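Progress report on the Serkov small business advertising grant
Prepared by Sevim Tokgöz for Ataberk Polat

Dear Ataberk,

Thank you again for your patience while we pulled the October numbers together. The radio spots for Bomby are now finished and on the air, and I have to say the owners were as pleased as we were with the final voice recording — even after all those rewrites! 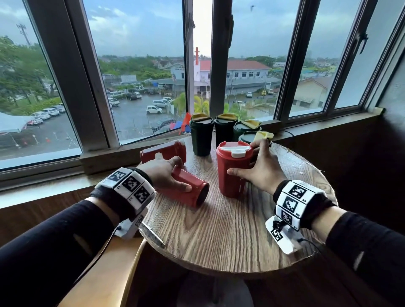 The mailing for Drastora went out to 1,000 addresses, and 174 people have sent back the reply card so far. We had hoped for a few more from the north side of town, so we'd like to try a shorter letter there, with the offer moved up to the first line.

Our free advertising clinic has now seen 8 shop owners, and most of them asked to come back for a second visit.
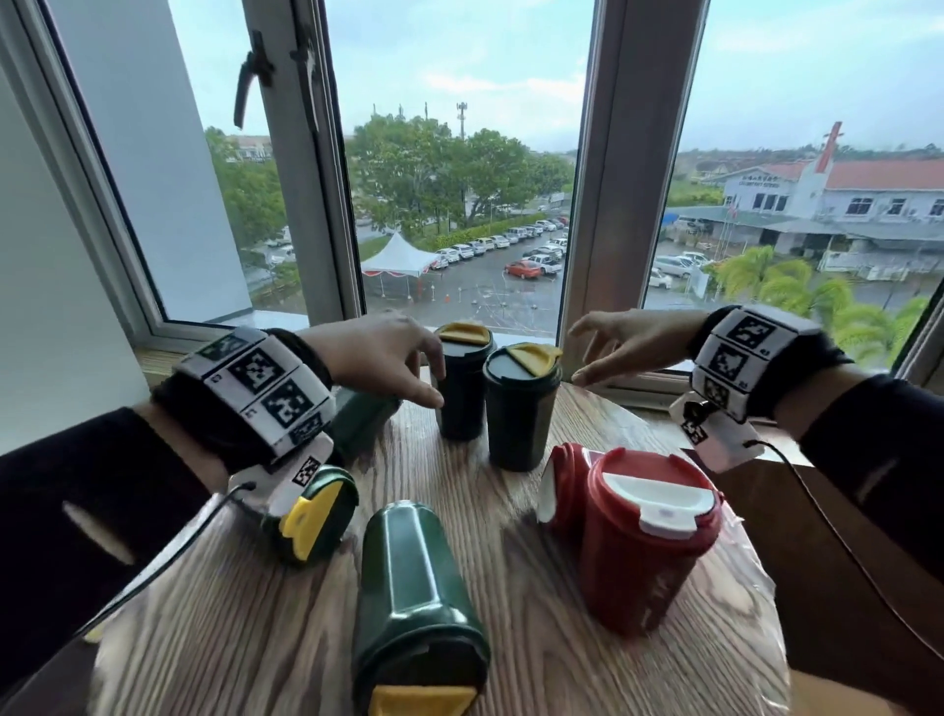

Spending is a little behind plan, mainly on print. We have $497 left in that line and would like to carry it over to the window posters for Oral, if that is all right with you. The artwork is with the printer, and I'll send you a proof as soon as I have one in my hands.

The one thing still open is the bus shelter space, where we're waiting on a price.

With warm thanks,
Sevim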